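Casoro Hand-Held Gripper Pair

Equipment / Demonstration capture / Casoro

The Casoro pair is a set of two hand-held grippers for recording two-handed manipulation without a robot on site. The operator works both grippers directly. Recordings are used to train policies which then run on a fixed two-arm cell.

Method

Gopinath Devadiga and Mariann Halász at Bekgate used the pair to test whether varied household settings improve grasping of loose produce. They recorded 611 demonstrations in 19 rooms, each with fruit to be sorted to or from a tray. A second policy was trained on the same number of demonstrations from a single bench in Ferkville. Both were run on the same arm, 90 trials each, with fruit neither had met in training.

Result

The mixed-room policy completed 60 of its 90 trials. Most failures came at release – the fruit rolled after the pads opened. The single-bench policy did worse on soft surfaces and showed no clear difference on hard ones. 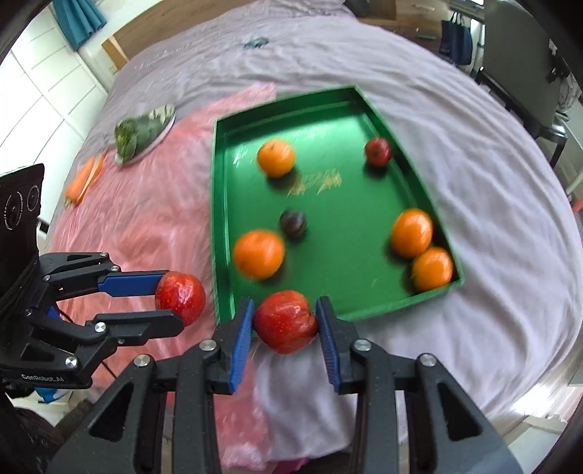 Closing force was not recorded, so the result says nothing about bruising. The Liyanage force insert can be fitted for this purpose but adds weight at the fingertip, and existing recordings should not be mixed with those made using it.

Supplied as a pair. Spare finger pads are sold separately. Recalibrate after any pad change.

Next production batch: October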